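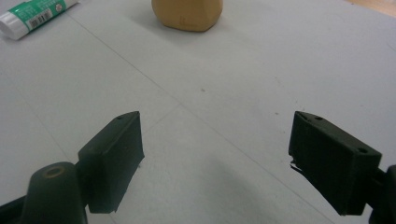 I should say up front that I came to the Akyol portable barre as a person who had been holding on to the back of a dining chair for four years. So my standards were not high! But I've now had the thing up in our back room since September, I've used it most mornings (and some evenings, when my hips complain about the day I've had), and I've talked about it so much at class that Hacer Saraç finally told me to write it all down and leave everyone in peace. Fair enough, Hacer.

A little about me, so you know whose opinion you're getting. I danced until I was a teenager, stopped the way people do, and went back in my late forties to the adult beginners' class at the Flidthorpe studio. I am not a professional and never will be. I take two classes a week, I have one good knee and one that needs talking to, and what I wanted was something to practice on at home that would let me do a decent set of pliés without the furniture sliding across the floor.

The Akyol is a double barre, meaning there are two rails, one above the other, and the whole thing stands on its own on two wide feet. Mine is the shorter of the two lengths they make. It comes flat in a long narrow carton that my husband carried in with a good deal of grumbling, and I had it together in 20 minutes with the little wrench that comes with it. The instructions are one folded sheet with drawings and hardly any words. I did put one foot on backward the first time, so look at the drawing of the feet before you start tightening anything. The longer side goes toward you.

Now, steadiness, which is what everybody asks me about. For ordinary barre work it's lovely. Tendus, dégagés, ronds de jambe, slow work of any kind, it just stands there like a good friend. If you rest your fingertips on it the way your teacher is always begging you to, you won't have a thing to worry about. If you're a gripper like me and you hang on in a développé, you will feel it lean a bit. It has never gone over, but it has made me think about my standing leg, and Defne Altıntaş, who teaches our class, says she'd pay extra for a barre that did that to all of us. Grands battements are another story. I do mine low and I do them facing the rail, and I wouldn't let an energetic fourteen-year-old loose on this barre without somebody's foot on the base.

I should mention the floor too. Ours is old pine boards, not perfectly level, and for the first week I had a tiny rocking at one corner that drove me up the wall. There are rubber caps on the ends of the feet and you can twist them a little to take up the difference. It's not in the instructions anywhere. I found it by accident while I was down there picking up hairpins. On carpet I'd guess you would have more wobble, but I haven't tried it, so take that for what it's worth.
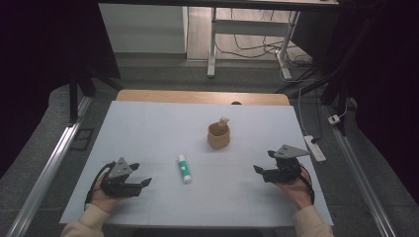
The top rail has 4 height settings and they are marked with lines that you can feel with your thumb, a nice touch for those of us who take our glasses off to dance. I keep mine on the second from the bottom. My granddaughter, who is nine and does a Saturday-morning sort of class with a lot of skipping in it, uses the lower rail and thinks the whole contraption was bought for her. The two of us can work at once if she stays on her side. She does not always stay on her side.

The rails themselves are wood, sanded smooth, with a light finish that hasn't gone sticky or shiny under my hands so far. I was nervous about this because the barre I almost bought, the Ornia, had a foam covering that Selim Erdem from class let me try at his place. Some people will like the foam. It's softer if you put your leg up on it to stretch, and Selim swears by it for exactly that. I found it squashy. When I do a slow rise I want to feel something firm and plain under my hand, the same as in the studio, and the Ornia felt to me like holding on to a pool noodle. It is the lighter of the two, though, and if you have to carry your barre up and down stairs every time you use it, I'd think hard about that. The Akyol stays where I put it mostly because I can't be bothered to move it.

You can fold it, supposedly. The feet turn in and lock flat so the barre can stand behind a door. I've done it twice, once when my sister came to stay and once to see whether I could do it alone. You can, but the locking pins are stiff and they pinch, and I have the blood blister to prove it. Do it sitting down and keep your thumb well clear. I believe this is my one real complaint about the way it's made. The pins could so easily have had a bigger knob on them.

The other thing I'd have liked is a bit more length. I can do everything on one side, turn around, and do the other, no trouble at all. What I can't do is step away from the barre in a long arabesque and come back to it without bumping into the upright. Gilang Pelupessy, who is tall and has the beautiful long arms I've envied since the day she joined, tried mine at our little practice evening and said it felt like dancing in a phone booth. She ordered the long one and is pleased with it, although hers had to be sent out from the Mundley shop and took its time.

I rang the same shop with a question about replacement caps, by the way, and had a very patient conversation with a man there called Obaidul Rathnayake. He asked what I was working on in class and told me which caps would suit a wooden floor, and a packet of them turned up in the mail without a bill. I don't suppose everybody gets that, but it did make me feel kindly toward the whole business.

Has it helped my dancing? Well, I'm 76 now, no use pretending otherwise, and at my age you measure these things in small ways. My balance on the left is better. I can hold a retiré long enough to take a breath and have a look at myself in the window, where before I'd be grabbing for the chair straight away. Defne noticed my shoulders had come down. I put on the same old piano record every morning, the kettle goes on after the frappés, and I've missed very few days. With the chair I used to skip whole weeks, mostly because dragging it out from the table felt like a chore.

I'd buy it again, in the same short length, knowing about the pins. If you do a lot of stretching with your leg up, go and try the Ornia first and see how you feel about foam. And if anyone from the Flidthorpe class wants to come and try mine before spending the money, you know where I live, just bring your own shoes and mind the step at the back door.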